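Looking for a few more hands for the Tuesday craft and kitchen table

Hi all! It's me again, Auður Egilsson, from the upstairs room at Covholm. We have space for new people at the Tuesday table, and I'd love to fill it before November. If you like small fiddly jobs and don't mind talking while you do them, please read on.

What do we do? We put together the little activity kits that go out under the Moltent name, and then we do the kitchen half, which means trays, boards and towels, all the stuff that has to be clean and folded before the next group comes in. Last season we sent out 347 kits. This season the order is for 334, so a tiny bit less, but there were more of us then and I could feel it in my shoulders by the end.

The first job most people learn is banding. You take two wooden dowels, lay them side by side and get a thin white elastic around both of them. It sounds like nothing, and then your first three go flying across the room (mine did!). The trick I use is to go a little below the middle and leave a gap between the sticks. Don't worry if one dowel is longer than the other, we sort the pairs later on.
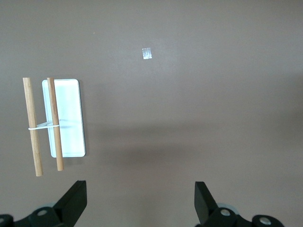 Dumitrescu wanted me to add that left-handed people should start the elastic on the right-hand stick and pull toward themselves, and that anyone with sore thumbs ought to ask for the sorting job first and try the bands later. Fine by me — there is always sorting.

After the break we switch over to kitchen things. Towels get shaken out and folded in thirds, the cutting board gets wiped and stood up to dry, and the white trays go back in their stack with the long sides lined up. I am picky about towels. You'll hear about it, sorry in advance, but I do put the kettle on, so it evens out.

We start at 10 in the morning and a session is about 55 minutes before the break, then the same again after. You can do one half or both. Come every week if you can, or every other week if that's what your life looks like right now.

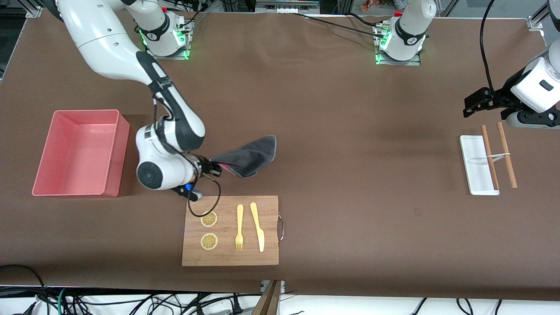

Wear sleeves you can push up, and leave the big rings at home because elastics love to catch on them. You don't need to bring tools. If you have a favorite apron, bring it, the ones in the drawer are all one size and it's nobody's size.

It's unpaid, I should say that plainly, but your bus fare is covered and there's soup. You do need to be 16 or older, and okay with sitting (or standing, your choice) at a table for a while. No experience needed at all.

To sign up, leave a note with your name and a phone number at the Covholm front desk, or at the Pestholm shop if that's closer for you. Tell me which half you'd like and whether there's any food you can't eat. I'll call you back myself, usually in the evening.

Oh, and the side door sticks — push hard near the handle.

Auður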